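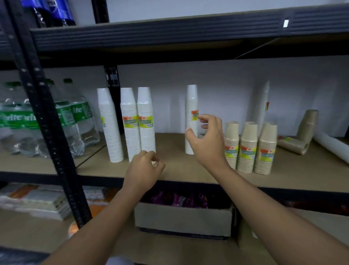
Plendar Shelf Handling System
Demonstration Days at the Praron Training Hall

Product overview

Plendar is a mobile handling system for stockrooms, canteens and small supply stores. It picks, straightens and restocks goods on ordinary open shelving, and it learns each task from recordings of people doing the same work by hand. The system is supplied by Vatomik and is shown in operation at the company's training hall in Praron.

Customers considering a purchase or lease are asked to attend a demonstration before a quotation is issued. Experience with earlier installations has shown that shelf depth, lighting and the mix of goods have a greater effect on performance than the size of the room.

What visitors will see

The demonstration lasts two hours and is held at a working supply rack. The rack has black metal uprights and particleboard shelves, and it carries bottled drinks, nested paper cups, napkins or tissues and snack packets. Goods of this kind are used on purpose. A tall stack of cups bends if it is held too low and comes apart if it is held too high, and labels do not always face forward.

The first part of the visit is given to hand work. A member of the training staff handles the stock with bare hands, reaching past uprights and between stacks, while the movements are recorded from head height. Visitors may try the same tasks and review their own recordings afterward.

In the second part, the Plendar unit carries out tasks from the same group. Visitors may choose the order of the tasks and may move goods on the shelf between runs. Items may be leaned, laid flat or turned. Failed grasps are not edited out of the session record — the full log is given to each visiting party on request.

Technical summary

Shelving: open front, fixed or adjustable
Number of trained item types at delivery: 39
Recorded demonstrations per item type: 200
Log capacity before export: 2,000 task runs
Power: standard wall outlet, with battery operation between charges
Operator training: included, two sessions on site

Item types outside the delivered set can be added by the customer's own staff. A new type requires a full set of recorded demonstrations, which may be made at the customer's site or at the training hall. Glass containers, open food and items stored above shoulder height are outside the approved range of use.

Attending a demonstration

The next demonstration will be held on March 11, 2025. Places are limited to 11 persons so that each visitor has time at the rack. Sessions held in January were filled early, and organizations are requested to send no more than three representatives.

Visitors are welcome to bring packaged goods from their own stockroom. These should be unopened and delivered to the front desk on arrival. Closed shoes are required in the hall. Visitors taking part in the hand work should wear sleeves that can be rolled up, and should remove rings and watches.

Requests for places, together with a short description of the shelving in use, should be addressed to Katalin Vida, Customer Demonstrations, Vatomik. Parties wishing to discuss service terms may also meet with Szalai, the authorized maintenance partner, at the close of the session. Please state this in the request — a separate room is set aside for these meetings.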